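Urnbyのアームキット、おもちゃキッチンでの練習用に買うのはアリ?

Frans Schouten
GoossensのショップでUrnbyの卓上アームキットがずっと気になってます!いまSkesgateの中古と迷っていて、使ってる人の感想が聞きたいです。やりたいのは、子ども用のままごとキッチンで小物をつかんで動かす遠隔操作の練習。お玉とか鍋のふたとか、ああいう軽くてつるつるしたものです。
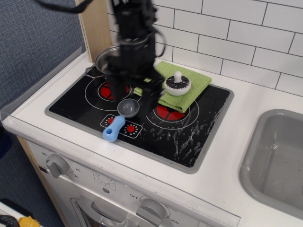 商品ページには可搬重量が「最大800グラム」と書いてあるんですが、腕を伸ばしきった状態でもそれだけ持てるんでしょうか。あと組み立てにどれくらいかかるのかも知りたい(説明書は英語だけっぽい…)。用途がちょっと特殊ですみません、よろしくお願いします!
2026年1月23日(金)

Davdale
うちは去年の8月に買って、週末だけ触ってます。可搬重量は腕をたたみ気味にしたときの数字だと思ったほうがいいです。伸ばすと先端がぷるぷるしてきます。でもおもちゃのお玉くらいなら全然平気ですよ〜。

むしろ悩んだのは指先のほうで、プラスチックの細い柄は買ったままの状態だとけっこう滑ります。私は薄いゴムシートを両面テープで貼りました。あと柄の真ん中を狙うより、頭の重いほうに寄せてつかむとくるっと回りにくいです。
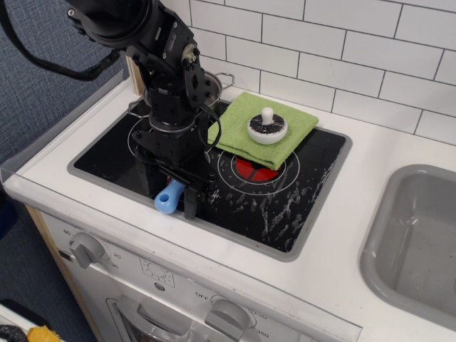
それと、ケーブルは長めに余らせておくのがおすすめ。最初きっちり束ねたら、根元を回すたびに引っぱられてコネクタが抜けました(2回も!)。組み立ては私で3時間、ねじは66本入ってたけど予備は込みなのかな、何本か余ってちょっと不安になりました。説明書は図が多いので英語でもなんとかなります。

kotatsu_neko
Skesgateの中古はサーボの当たり外れが大きいからやめたほうがいいと思う。自分はハズレ引いた。

みかん箱
Urnbyは持ってないので参考程度に。布の上に置いたものをつかむ練習もするなら、下ろす速さを細かく変えられるか確認したほうがいいです。別のメーカーのを使ってますが、速いままだと布ごと押してしまって、ふたみたいな丸いものはすぐ逃げます。Goossensは問い合わせの返事が早いので、腕を伸ばしたときの可搬重量も買う前に聞いてみては?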